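We use cookies to remember your preferences. Accept | Manage settings

2023-11-18
By Reet Ramanauskas
4 min read

Getting baked-on grease off without wrecking your weekend

I put off cleaning greasy things for as long as I possibly can, so by the time I get to it the grease has usually turned into that amber varnish that laughs at dish soap. After years of scrubbing my knuckles raw (and ruining one very nice skillet) I've settled on a few habits that work in my kitchen.

Start with sheet pans. Sprinkle baking soda over the whole surface, enough that you can't see the metal, then drip on just enough water to make a paste like thin frosting. Leave it overnight. In the morning most of the brown wipes off with a damp rag, and the corners want an old toothbrush. I don't do this on dark nonstick pans, only the plain aluminum ones, and I've stopped caring whether they look new. Mine have a tan and they bake cookies just fine!

Stove grates go in a trash bag. I lay them flat, pour in half a cup of household ammonia, tie the bag shut and leave it on the back porch until the next day. You don't soak them, the fumes do the work. Open it outdoors with your face turned away, and never, ever let ammonia anywhere near bleach. Check your manual too, if your grates have a coating.

For the range hood filter, fill the sink with the hottest water your tap gives you, add a good squirt of dish soap and a quarter cup of washing soda, and let it sit for 20 minutes. Skip the washing soda if the filter is aluminum, it'll go gray and blotchy. My neighbor Selvaraj runs his through the dishwasher on the pots cycle and swears by it, but his dishwasher is a lot newer than mine.

Cabinet doors above the stove get that sticky fuzz, you know the one. A little vegetable oil on a paper towel loosens it, which sounds backward but oil lifts oil. Follow with warm soapy water and dry right away.

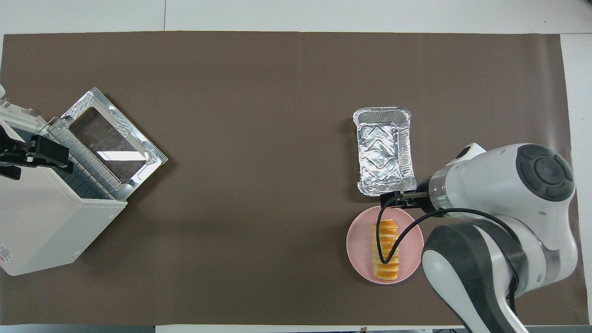 Cover your work surface before you start any of this, by the way. I buy brown paper by the roll and use it for everything, messy cleaning jobs included, and then the whole business gets bundled up and thrown out.

Small ovens need a gentler hand than the big one. Unplug first, let it go completely cold, take out the rack and the crumb tray and wash those in the sink. Inside, I use a barely damp sponge and baking soda paste, and I keep well away from the heating elements. No spray cleaners. On the glass I leave the paste for half an hour, then go over it with a plastic scraper.

Last one is the rags. Wash greasy ones on their own, hot, with no fabric softener, and hang them up to dry. I keep mine in a coffee can under the sink until there's enough for a load.

Get new tips in your inbox every month. Sign up for the newsletter.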